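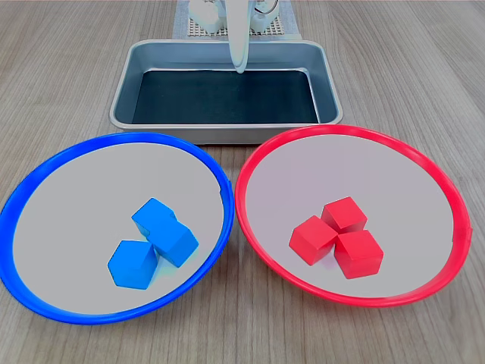 I've been hosting dumpling night in my apartment for 10 years now, and I still get nervous every single time. My friend Yanling Cui started it, the first December I lived here, when she showed up with enough filling for a wedding and told me to clear some space. We made 200 that night (my thumbs hurt for days!). These days I keep the setup simple - one shallow metal tray for the finished ones, a blue-rimmed plate and a red-rimmed plate for serving, and that's plenty. Pork goes on blue, mushroom on red, and woe to anyone who mixes them up.
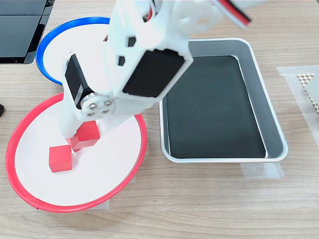 Kaiwen Yin folds faster than the rest of us put together, and he learned from his aunt in Nagano, who uses less water on the edges than you'd think. I copied him for two winters and mine still opened up in the pot. Then I let the dough rest longer, and wow, what a change! Four of us can get through a batch before the tea goes cold, and whoever folds the ugliest one has to eat it first.

Last updated: 24 Apr 2026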